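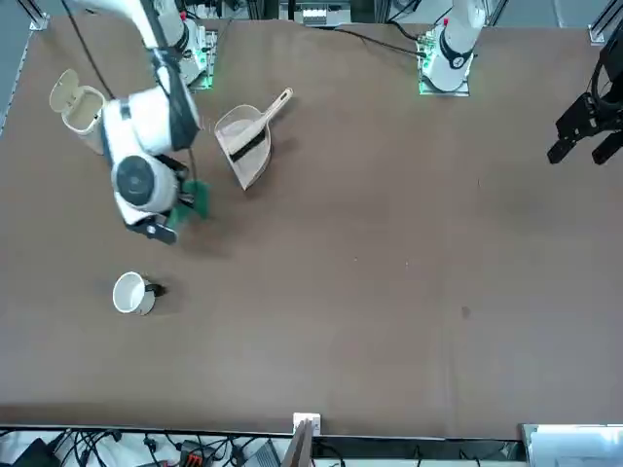
Sindach bekommt neue Busverbindung zur Altstadt

14.12.2006

Die Stadt Sindach wird ab Februar besser für Reisende erreichbar sein. Das Busunternehmen Pullevine eröffnet dann eine direkte Linie vom Bahnhof in Gudeta bis zum unteren Tor der Altstadt. Bis jetzt mussten die Besucher in Bukix umsteigen und dort oft sehr lange auf den Anschluss warten.

Der Bus fährt viermal am Tag in beide Richtungen. Die Fahrt führt über den Pass, der auf 1.342 Metern Höhe liegt. Bei starkem Schnee wird die alte Strecke durch das Tal benutzt, und die Reise dauert dann eine Stunde länger. Fahrkarten kann man am Schalter im Bahnhof oder direkt beim Fahrer kaufen. Für große Koffer ist eine kleine Gebühr zu bezahlen, Fahrräder werden im Winter nicht mitgenommen.

Sindach hat 3.000 Einwohner und war früher ein wichtiger Ort für den Handel mit Salz und Wolle. Aus dieser Zeit sind die Lagerhäuser am Fluss und ein großer Teil der Stadtmauer erhalten. Die Mauer ist 800 Meter lang und kann zu Fuß begangen werden, nur der Abschnitt beim Nordturm bleibt wegen Bauarbeiten bis zum Sommer geschlossen.

Die Pensionen in der Altstadt nehmen schon Reservierungen für das Frühjahr an. Am Markttag, wenn auch die Händler aus den Bergdörfern kommen, sind die Zimmer meistens schnell belegt. Der genaue Fahrplan soll noch vor dem Jahreswechsel am Bahnhof in Gudeta ausgehängt werden.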